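Notebook – memoir/spirit titles, author page rebuild
2021-07-29

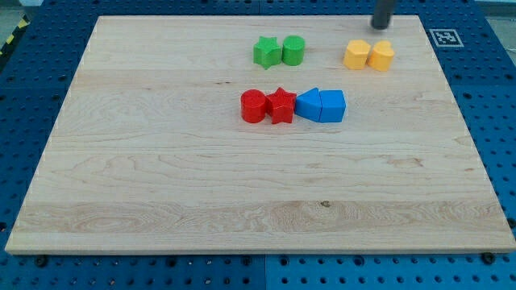

Picked up where I left off on the Clarnia import. The near-death and angel memoirs are still sorting under Fiction, all of them. Same trouble as February, I thought we fixed it then. Subject code comes in fine from the publisher sheet, gets dropped at the merge step, falls back to default. Need to look at the merge again, not the sheet.

Ran the whole religion & spirit list through again. 1705 records in, 1216 with an author page at the end of it. The rest are orphans. Checked a handful by hand:
– middle initial on one record, none on the other
– "as told to" names getting read as the main author (the medium gets the page, the woman who had the experience gets nothing)
– Rev. and Dr. kept as part of the first name
– one record where the author field is just the name of the angel. Left alone for now, ask Saturnino.

Saturnino Pastor came by before lunch. He thinks the angel one is right as filed, the publisher really does credit it like that, channeled text. OK so we need a rule for channeled books. His idea: credited name stays first, living person goes second as contributor, both get a page. I don't love giving a page to somebody who can't send us a bio but fine. Try it on the Mostyn titles, there are only 3.

Blurbs. Cutoff is still 600 characters on the listing page and it chops wherever it lands. Several of these open with a long question ("why was I spared when" and so on) and the cut falls before you ever learn what the book is. Tried cutting at the last full stop before the limit. Better. Fails when the blurb is one giant sentence, which with this publisher it often is. In that case cut at last comma? Looked bad on the lightning and drowning ones, fine on the rest. Leave it, come back.

Also the bracket dots at the end are showing up twice on some pages, once from us and once from the feed. Strip theirs, keep ours.

Mostyn test, afternoon: two of the 3 came out right. Third has the channeled name in the title as well as the author field and the page header now says it twice. Its a template thing, not data. Wrote it on the list.

Metton sent their corrected sheet finaly. Column order changed again. Subtitle is now where series used to be, so for a while every book was in a series called something like A True Story of Love Beyond the Veil. Rolled back. Asked them to please freeze the columns, no answer yet.

Geltia wants prayer books and daily devotionals split from memoir on the browse page. Makes sense. Readers after a devotional do not want to scroll past hospital stories, and the other way round. What about a memoir with a prayer at the end of each chapter? Saturnino says memoir. I say memoir too but put it in both lists till someone complains.

Sort order question still open – by last name or by newest title? Right now it's by last name except when the last name is missing, then it goes by title and ends up under T for The. Looks terrible.

Next:
merge step, subject code (first!!)
strip titles like Rev. and Dr. before matching, put back for display
as-told-to rule, write it down properly this time
header repeat on Mostyn no. 3
Metton re-import once columns settle
rerun orphans after all that, compare against 1216

Old February notes on the subject codes are in the back of the other binder, behind the style sheet.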